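Portes ouvertes chez Esent : des fruits, un sac, du faux marbre

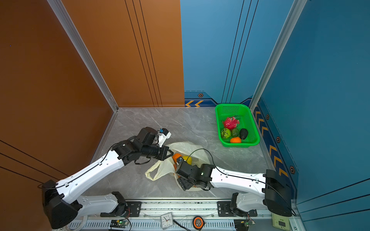
Dernière modification de cette page : 3 janvier 2026

J'étais venu pour le café, annoncé gratuit sur l'affiche. Il l'était, et il en avait le goût. La salle d'attente d'Esent compte deux fauteuils pour tous les visiteurs, ce qui crée des liens.

Siobhán Brennan, qui menait notre groupe, nous a promenés le long d'un couloir de bureaux avant d'arriver à ce que tout le monde voulait voir : les courses. Un sol gris veiné de blanc, façon salle de bains d'hôtel, des parois orange et bleues semées de chevrons et de petits hexagones, et au fond à droite un panier vert vif, ajouré, garni de fruits artificiels. Fruit du dragon rose, kiwi, citron vert, avocat, orange — de quoi composer une salade que personne ne digérera. L'avocat, au moins, ne noircira pas avant jeudi prochain ni jamais.

Au milieu, le sac. Blanc, translucide, froissé comme ceux que ma mère garde dans un autre sac, ouvert vers le haut, avec un fruit orange et un jaune à l'intérieur. Le jaune a divisé le groupe. Senad Todorova tenait pour un citron, Valbona Mujić pour une mangue, et l'on a débattu plus longtemps de cela que du budget présenté à l'entrée. Je me suis abstenu.

J'ai surtout retenu que le plastique mou est une matière pénible. Il colle, il se referme, il suit la main. Quiconque a rangé des clémentines un soir de marché le savait déjà, mais il est agréable de l'entendre confirmer par des gens diplômés.

Sortie par la boutique, où le porte-clés Gidine est épuisé depuis mai. Parking au 300 de la rue, à droite après le garage Ustiler.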